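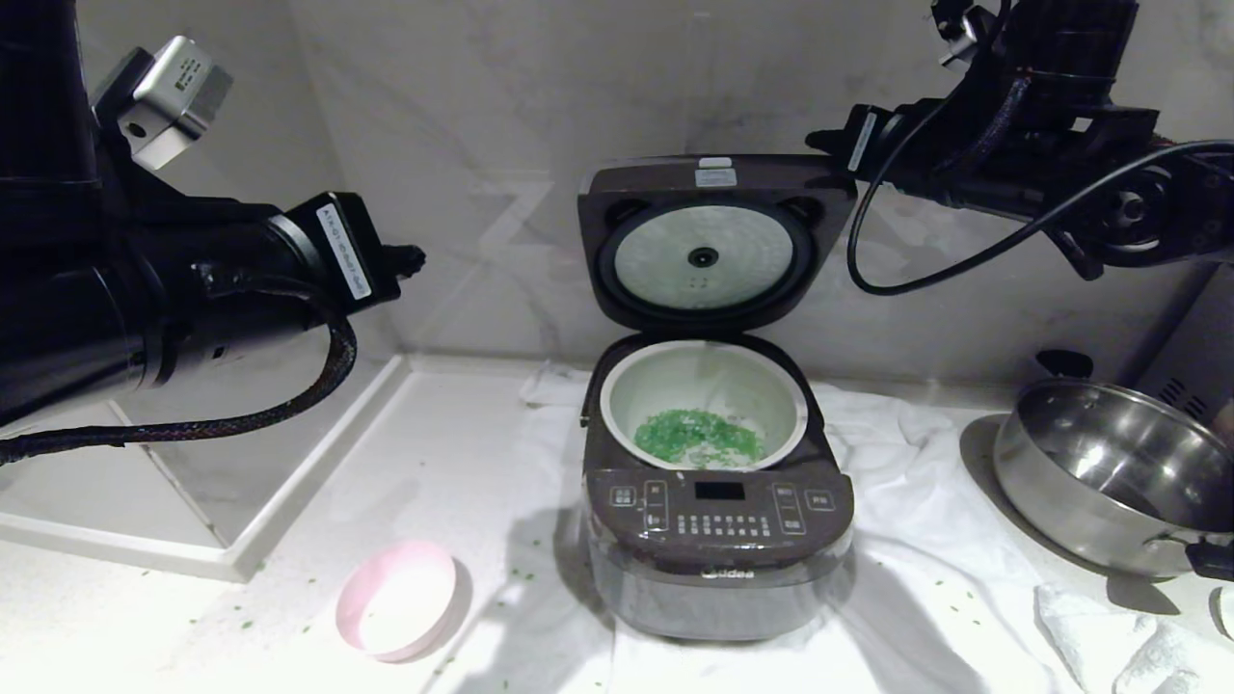 Pantelis Tsakiris 来信问，双臂工位上次急停以后，检查表为什么还是旧的那一版，电缆那一栏连个写备注的地方都没有。他说得对，下面是改过的表，每项后面留了检查人的意见。

Narico 厨房工位 双臂操作安全检查表（带备注）
检查时间：2025年9月
检查人：Ayodele Ezeani、Pin-yu Hsu
事件编号：1257
事件摘要：放料动作中左臂腕部电缆受拉，关节力矩超限，控制器触发保护停机。无人受伤。停机后右臂没有同步停止，继续走了2秒才停。后一条是这次检查的重点。

一、停机与联锁

1. 急停按钮，外观与复位
结果：合格
备注：按下、旋转复位都正常。按钮底座有点松，已拧紧。

2. 单臂保护停机时，另一臂同步停止
结果：不合格
备注：复现3次，有2次另一臂延迟停止。两台控制器之间的停机信号走的是软件消息，没有接硬线。Sérgio Nogueira 认为改硬线之前不能恢复双臂程序，我同意。（Ayodele）

3. 停机后手动释放关节
结果：合格
备注：释放时手臂会往下沉，必须一人托住前臂，另一人操作。旧表没有写这条，现补上。

二、电缆与腕部

4. 电缆余量
结果：不合格
备注：左臂电缆垂成一个弯，腕部转到极限时弯会被拉直。右臂的电缆也垂得很长，落点在锅盖旁边，开盖状态下有挂住的可能。两边都要重新走线，加固定夹。

5. 编织护套、接头
结果：左臂待换，右臂合格
备注：左臂护套靠近接头处起毛，里面的线没有露出来。备件向 Thongsuk 订，到货前左臂只做空载测试。

6. 夹爪安装螺钉
结果：合格
备注：按扭矩值复拧，画了标记线。

7. 相机支架
结果：合格
备注：用手推没有晃动。标定没有重做，等走线改完一起做。（Pin-yu）

三、台面与器具

8. 电饭煲位置与防滑
结果：整改
备注：锅底下垫的是毛巾，毛巾有褶皱，锅容易跟着移位。改用防滑垫，并在台面贴定位角。Midea 这台的控制面板在正前方，夹爪下降路径要避开面板。

9. 锅盖打开时的避让区
结果：不合格
备注：程序里的碰撞模型还是关盖时的高度。开盖后锅盖竖起来，右臂从上方过来离盖子太近。模型要加一个开盖状态，切换由操作员确认。

10. 台面碎料
结果：整改
备注：切碎的绿色蔬菜撒到台面上，碗边和右侧锅旁都有。擦净以后再跑下一轮，碎料不能留到换班。

11. 暂时不用的锅具
结果：整改
备注：不锈钢锅侧放在台面上，锅柄朝右。不参与当前任务的器具一律收走，留着就必须录入碰撞模型。

四、人员

12. 操作区内人数
结果：合格
备注：通电期间手臂可达范围内不得有人。加料、擦台面之前先切到停机状态，确认两臂都停了再伸手。事件当天操作员站位正确。

13. 交接记录
结果：不合格
备注：上一班已经听到左臂有摩擦声，只在口头上讲过，记录本上没有。以后异响按故障登记。

处理意见

双臂程序停用，第2、4、9项关闭后再申请恢复。单臂程序可以在降速下运行，左臂按第5项执行。硬线联锁由 Kollon 来装，Aarne Hakala 负责验收，验收时第2项重复做11次，有一次延迟就算不通过。

Pantelis 还问要不要把力矩上限调高，减少误停。不调。这次停机是对的，问题在另一臂没有跟着停。

未关闭项：2、4、5、8、9、10、11、13
复查人签字：
复查日期：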